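How I pack up a kitchen for a move (without losing a single glass)

I've moved house more times than I'd like, and the kitchen is always the room I dread. Clothes are easy, books are just heavy, but a kitchen is full of things that are sharp, breakable, sticky or all of those at once. On my last move I got it done in two evenings and everything came out the other end in one piece, so I'm writing it all down before I forget how I did it.

What you'll need

Boxes first. I used 18 small ones and four medium, and that did a kitchen with a fair few cupboards in it. Don't be tempted by the big ones! You'll fill one with plates, and then you'll stand there looking at it wondering who is going to lift it. I got mine from Tovitz, who sell them flat in packs, and topped up with free ones from the greengrocer. Ask there in the morning before they've been squashed for recycling.

You'll also want a big stack of plain packing paper (newspaper does the job but the ink comes off on everything, and then you're washing up on your first night), decent parcel tape, a fat marker pen and all the tea towels you own. I like the Milar tape because it tears by hand. The cheap stuff splits down the middle and I end up swearing at it.

Start with the things you never use

About a fortnight before, go round and pull out the fish kettle, the cake stand, the fondue set, the jelly moulds. You won't miss them. This is also the moment to be a bit ruthless. I found three potato mashers. I own one potato masher now and my life is no worse.

Then do the food. Stop buying tins and start eating them. Our dinners were pretty strange towards the end (chickpeas and peach slices, anyone?) but I only had one box of dry goods to carry. Anything open and floury, like rice or sugar, gets taped shut and then goes in a bag as well. Oils and vinegars I carry upright in a washing-up bowl in the footwell of the car.

Making up the boxes

Fold in the short flaps first, then the long ones, and run the tape along the join. Then put two more strips across it, going the other way. I know people who do the thing where you tuck all four flaps under each other and skip the tape, and it's fine for cushions, but I've seen a set of pans go straight through the bottom of one on the stairs.

Scrunch up paper and put a good thick layer in the bottom. More than you think. If you press down with your hand and feel the cardboard, add some more.

Clear yourself one flat surface to work on and keep it clear. It makes such a difference having a box right next to a clean bit of worktop or table, so you can wrap and drop in without walking about.

Plates and bowls

Plates go in on their edges, like records, and not flat in a pile. Wrap each one in a sheet of paper, then bundle them in threes with another sheet round the lot. My good ones are Sugawara, a wedding present, and they each got a double layer plus a tea towel. Bowls can nest, with paper between each.

Glasses and mugs

Stuff the inside first, then roll the glass up from the corner of the sheet and tuck the ends in as you go. Stand them upright with the heaviest at the bottom. Wine glasses get their own box with cardboard dividers, and I wrap the stem separately before doing the whole thing. Fill every gap. Give the box a gentle shake before you tape it, and if anything clinks, open it up and poke more paper in.

Knives and gadgets

Roll knives in a tea towel, tape the towel, and write KNIVES on it in huge letters. Take the blades out of the food processor (mine's an old Hurus and the blade is vicious) and tape the cable to the side of the base.

Labelling

Write on the side as well as the top, as you can't see the top once they're stacked. I put the room, a few words about what's inside, and an arrow for which way is up. 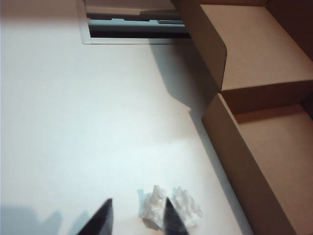
The box you pack last

Kettle, mugs, tea, milk if you can keep it cold, a sharp knife, a chopping board, one pan, washing-up liquid, loo roll, bin bags. It travels in the car with you and it's the first one through the door. I also put in a packet of biscuits, and they were gone before the van was empty.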